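3.2 Seasonings kept in the home

Households in the Beston sample were asked to list every seasoning within reach of the place where food was prepared. The 13 households interviewed in August produced 839 entries once repeat purchases had been removed. Salt and plain pepper were left out of the analysis. 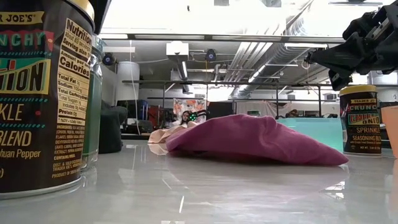 Figure 2. A jar of seasoning blend with its Nutrition Facts panel, and a green glass bottle behind it.

Blends were harder to code than single spices. Where a label named onion or chilli first, the blend was placed under that heading, and wheat was recorded separately wherever the label declared it. Five entries could not be placed and were dropped. The Maltel households tended to decant blends into unmarked tins, so for these we relied on what the cook told us.
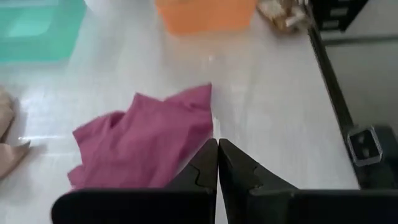 Cooks were also asked when each item had last been used. Most answers referred to the main evening meal, with Friday named more often than any other day. Items bought on holiday, mainly in Malta, were kept longest and used least. The five households in Surdu gave shorter lists but used more of what they had.

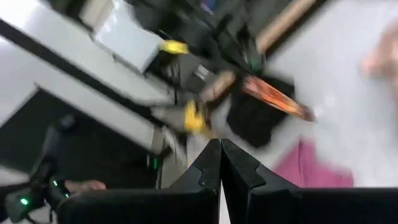 Figure 3. Pale tabletop, with a hand at the far right.

Storage is treated in Section 3.3, where open shelves and closed cupboards are compared.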